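Two Arms and a Pile of Laundry: Gráinne Ní Mhurchú on the Gillum Robotics Club

Last updated: April

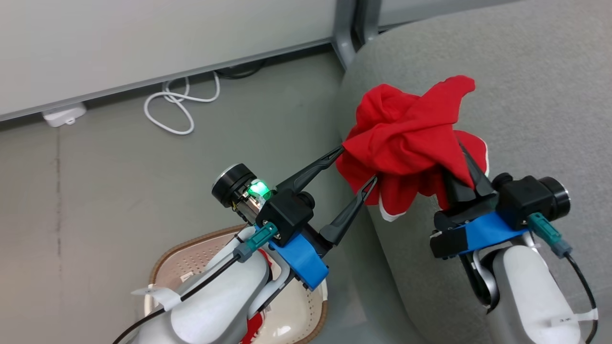 Gráinne Ní Mhurchú has run the after-school robotics club at Gillum for long enough that former members now write to ask what the current group is building. This year the answer is laundry. The club has spent most of its meetings trying to get a pair of robot arms to take clothes out of a basket, spread them out and fold them.

"I wanted a project where the students already knew what good looked like," she said. "They've all folded a shirt. They can look at what the arms did and say whether their mother would accept it."

In earlier years the club entered a regional contest in which small wheeled robots pushed blocks around a marked floor. Ní Mhurchú said the students learned a lot from it, but the last two seasons had begun to feel the same. The blocks were always the same size and the floor was always flat. When a grant came through from the Nustgate fund, she asked the members what they would do with arms if they had them. One group wanted to make sandwiches. Laundry won the vote.

The students call the project Jonimow. She said she has asked where the name came from and has been given a different answer each time.

The work is done mostly by demonstration. A student guides the arms through a fold by hand controls while the cameras and joint positions are recorded, and the recordings are used to train a program that then tries the same fold without help. The club has 919 recorded folds so far. Ní Mhurchú said the first 600 were made before anyone had thought hard about how they should be done, and it showed.

"One student folded sleeves in first, another folded the shirt in half first, and a third did whatever she felt like that afternoon," she said. "The program learned all three and mixed them together. It would start one way and finish another."

The members stopped recording for a while and wrote a one-page set of rules. It says which arm picks up first, where the collar should end up, and what to do when a garment slips. She still has the first draft, which ran to four pages and included a section on socks. The socks were dropped.

Picking up has been harder than folding. A shirt laid flat on a table is a fairly simple problem, she said, but a shirt in a heap has no obvious corner to grab. The grippers have only two fingers each, and they will often take hold of two layers when the student wanted one. The usual method is to lift the whole bundle with both arms, let part of it hang, and look for a hem.

"You watch a 15-year-old do that with the controls and she slows right down," Ní Mhurchú said. "She'll tell you she never once thought about how she picks up a T-shirt. That's a good day for me."

There are 24 students in the club, and they do not all work on the arms. One group handles the software and another looks after the hardware, which means checking cables, tightening mounts and keeping the labels on the arms in order. A third group keeps the logs. Ní Mhurchú said the log group was the hardest to fill at the start of the year and is now the one the others depend on. Every recording has to be marked as usable or not, with a short note. "Dropped it" was a common note in the fall. Students are now expected to write which arm dropped it, and at what point.

She was direct about the results. On a T-shirt that starts out flat, the trained program makes a fold the students accept a little more than half the time. Starting from a heap, it rarely gets to the end. Long sleeves are still done only under student control. The club plans to show the flat fold at the spring open house and to let visitors try the heap themselves.

"I've been asked if I'd like to show something more finished," she said. "I think parents can handle seeing a robot miss. They can talk to the kids about why."

The open house will be held in the Ó Néill building, where the club also meets. Doors open at 5:30 p.m. Visitors who want to use the controls should sign up at the table by the entrance, and younger children will need an adult with them.

After that, the club has a decision to make. Some members want to stay with T-shirts until the program can manage the heap. Others want to start on towels, which have four corners and no sleeves – a step back, in Ní Mhurchú's view, though she has agreed to let them argue it out. Several of the older students are graduating, and she has asked them to spend their last few meetings teaching the younger ones to run the arms instead of making more recordings.

"We'll lose some data that way," she said. "I'd sooner have ninth graders who know how to set up a session and shut it down properly. They can make the recordings in the fall."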